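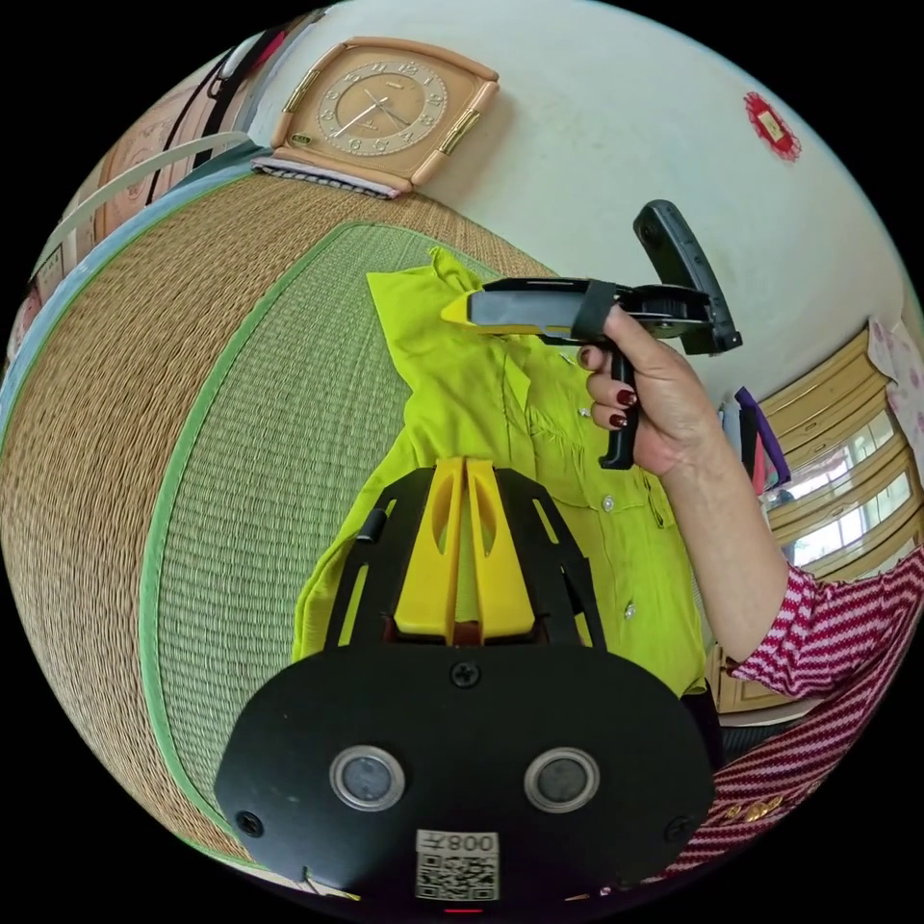
PRIRNSIDE — Garkia, the clothing repair and resale shop on the old market square, will open a second floor in May for people who want to mend their own clothes. The new room has long tables, good lamps and sewing machines that visitors can use by the hour. The first evenings are about shirts, and a bright lime-green one with long sleeves, a breast pocket flap and white buttons down the front is the kind of garment the shop wants people to bring. Such shirts are easy to sell again when the buttons and the collar are in order, and most of this work can be learned in one evening.

"We receive many clothes which are almost good," said Inese Šimkus, founder of Garkia. "One button is missing, or the cuff is open on one side, and the owner stops wearing it. I would like that people keep these clothes for some more years, and I would like that they can do the repair by themselves."

The upper floor was used before as a storage room by Dudás, the curtain maker next door. Dudás will continue to supply thread and lining fabric, and visitors may buy both at the counter downstairs. The work on the floor and the windows took all winter — longer than the shop had planned — and a new stair was built at the back of the building.

Every evening course has 12 places. The price is $44 for one evening, or $40 for students and for people who are over 65. Thread, needles and plain buttons are included. Special buttons are not included, but there is a large box to choose from. Noemi Crenshaw will teach the shirt courses, and Consuelo Maldonado will teach trousers and zippers starting in the fall.

Garkia will also accept clothes for resale on the new floor. The seller gets 49 percent of the price, paid in cash or as shop credit. Clothes must be washed, and they should have no strong smell of smoke. Coats are not accepted during the summer months.

The opening day is a Sunday, and the doors open at 2 p.m. Coffee will be served, and entrance is free. Places in the courses can be reserved at the counter or by telephone during shop hours.

Press contact: Declan Ackroyd, Garkia, Prirnside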